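Forum > Home & Living > Laundry and Linen
Clothes piling up on the bed/floor, what's your system?

Campos28
Ok so I've hit my limit. Every Sunday I tip the clean washing out, tell myself I'll fold it during the footy, and by bedtime it's draped over the kids' pillows. Do you fold straight away or let it sit?

staler_13
Straight away, every time. If it sits it creases and then I'm ironing, and I hate ironing.

Claretti
Disagree! I let mine sit overnight and the world keeps turning. T-shirts don't need to be perfect. I do pull the little cloths out first though, they get lost in the sheets.

staler_13
You say that, but you've also posted in the ironing thread 14 times mate.

Claretti
Haha fair. Still not folding at 9 pm.

Plostovlow
I'm with Claretti. Small stuff first, then clothes, and pillows dead last so you've got something soft to chuck things on. My current effort, mustard cloth pinched between the yellow fingers and the pink spotty pillow still waiting its turn:

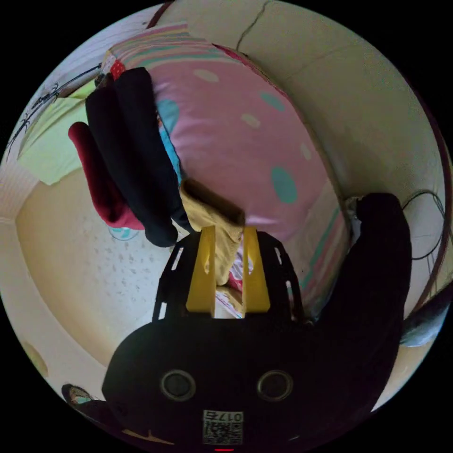 Campos28
Do you fold cleaning cloths or just stuff them in a drawer?

Plostovlow
I fold them in half twice and stand them up in a shoebox, so I can see every colour at once. Takes no time.

staler_13
Cloths are the one thing I'd happily stuff in a drawer. Folding a rag is a waste of an evening.

Campos28
Shoebox it is, I've got a few in the garage. Will try it this Sunday and report back.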